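Simulated kitchens get a rulebook of their own

Anyone who has tried to compare two household robots on paper will welcome the news from Vornstead this September. The Tunda working group has released its first good-practice code for testing grippers in simulation, and it's a cracker — short, readable and full of things a small lab can use tomorrow.

The code runs to 3 parts, covering how a virtual room is set up, what gets recorded during a run, and how failures are reported. Every published score must now rest on at least 200 runs, with the failed ones kept in the archive beside the good ones.

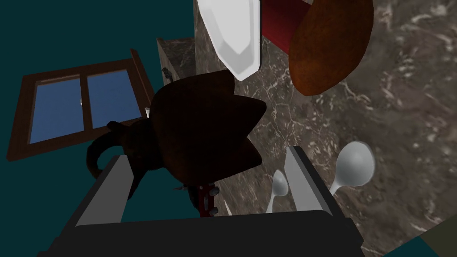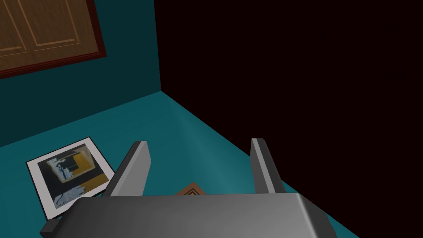 Simulated views over an open gripper: a marble countertop with spoons and a sweet potato, first, then a framed picture lying on a teal floor.

Issue 192

Clutter gets a whole chapter, and rightly so! Labs are asked to publish the starting position of each object, including the ones the robot isn't meant to touch, and to say plainly when a view is partly blocked by the fingers.

"People used to tidy the room before they tested in it," says Said Shawky, who edited the chapter. "We'd like to see the mess, and we'd like it to be the same mess for everybody."

Avlow and Ramalho both trialled the draft over the winter, logging 3,111 runs between them. Their comments led to a clearer colour key for contact reports and a simpler form for naming objects.

Comments on the second draft are open until the end of the month.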